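To: Mestanlow Data Working List
Subject: Re: Bedroom episodes, next batch

On Saturday the Plokgate office wrote:
> Please confirm how many bedroom episodes are ready for
> training, and whether the simulated set is to be kept
> separate from the recorded one.

The simulated bedroom set now holds 3000 episodes, of which 118 await review. It will be stored separately, under the label Menon.
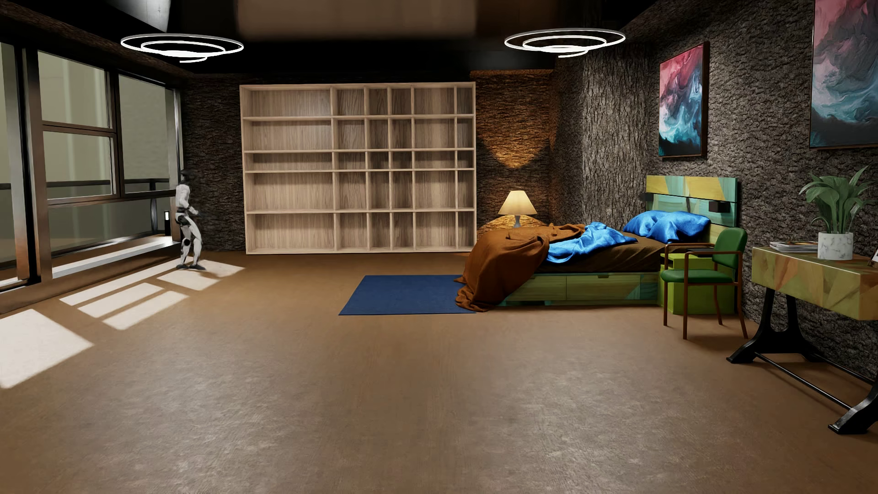
Members are asked to vary the robot's starting position and the bedding between runs. Any episode in which the robot falls should be marked as such and kept. Corrections to the first 110 episodes should reach this list by the end of January.

Data Office, Privico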